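2 min read
Filed under: Robots & Home Automation > Buying Advice

Eluned Gwilliam
We're planning for a two-armed helper robot to tidy the living room, and I have up to $2,119 put by. Should I buy the arms now and the grippers in August – or wait and get it all together?
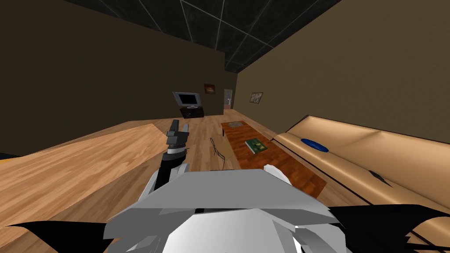 Should spare gripper fingers go in the first year's budget?

Set aside $130 for a pair and you'll be glad of it.

Kirsty Gillies
Oh, I'd wait, dear! I bought my Trarnik in pieces and paid shipping 5 times over. Do measure your coffee table first, too.

Piker
get the bratix, 11 month warranty

Related
Ruggiero base or fixed stand?
Budgeting for repairs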